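Streaming ohne Ruckeln: was bei uns im Wohnzimmer geholfen hat

Vier Wochen lang blieb bei mir abends jeder Film hängen, und ich war schon kurz davor, den Anbieter zu wechseln. Vorher habe ich aber ein paar Sachen durchprobiert - und siehe da, das meiste lag an mir!

1. Der Router muss raus aus dem Schrank
Mein Fevero stand jahrelang hinter den Ordnern, schön versteckt. Jetzt steht er frei auf dem Regal, gut 2 Meter vom Fernseher weg, und das Bild kommt in voller Auflösung. Hübsch ist er nicht, aber man gewöhnt sich dran.

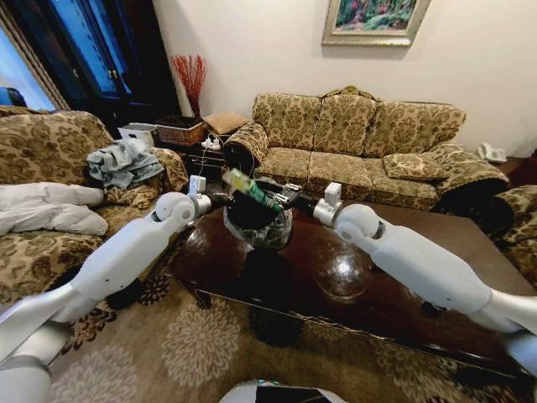
Kandent schreibt dazu in den Kommentaren, bei ihm habe das Umstellen gar nichts gebracht, erst ein Netzwerkkabel direkt in die Box. Stimmt, wenn ihr irgendwie ein Kabel legen könnt (bei mir läuft inzwischen eins hinter der Fußleiste), dann macht das!

2. Den Speicher der Box leeren
Auf meiner Dotora lagen sieben Apps, die ich nie aufmache. Weg damit, danach einmal den Stecker ziehen, kurz warten, wieder rein. Das mache ich jetzt jeden Monat, meistens beim Aufräumen.

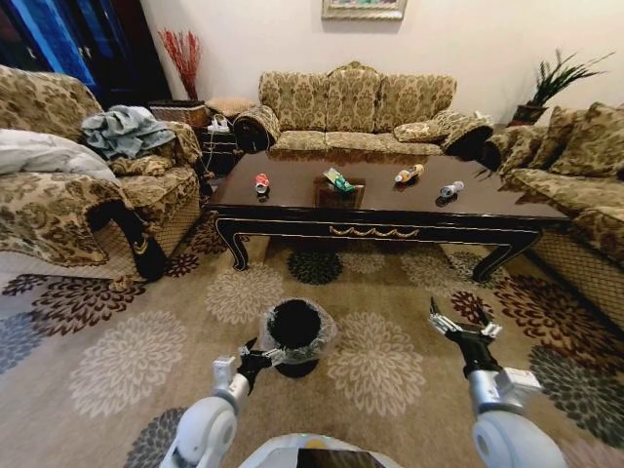
3. Downloads in die Nacht schieben
Updates vom Rechner und die Fotosicherung vom Handy laufen bei uns erst, wenn alle schlafen. Einstellen kann man das meist unter "Zeitplan" oder "Automatische Updates", manchmal ist es auch ziemlich gut versteckt.

Stand: 4. Aug. 2019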